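**Tusow Opens Bag Return Points in Bromow Apartment Buildings**

BROMOW, February – The household services cooperative Tusow has opened return points for used plastic carrier bags in two apartment buildings in Bromow. The service is free to residents of all 360 apartments and will run through the end of summer.

Bags may be left in the lobby bins at any hour. They are collected every other week by Wotel, which sorts them by type of film and bales them for recycling. During a trial last fall, residents handed in 1135 bags.

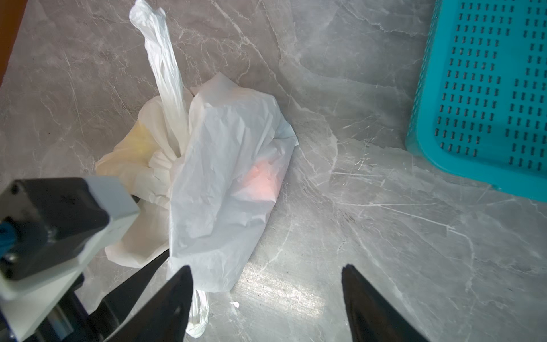 Tusow asks residents to empty every bag before bringing it down. Groceries are often left tied up in the bag they came home in, and a knotted bag with something still inside has to be pulled out and opened by hand. Thin white film can hide less than people expect: on a gray marble countertop, patches of pale yellow and pinkish-orange show through the creases of a bag with its handle twisted tight. Handles should be untwisted and the bag pressed flat.

"A bag that arrives open and flat goes straight into the bale," said Gülizar Oral, program manager at Tusow. "We would like to reach 2000 bags by the end of the program."

Compostable bags, padded mailers and cling wrap are not accepted. Printed instructions in English and Spanish are posted beside each bin.

Press contact: Riku Sekiguchi, Tusow Communications Office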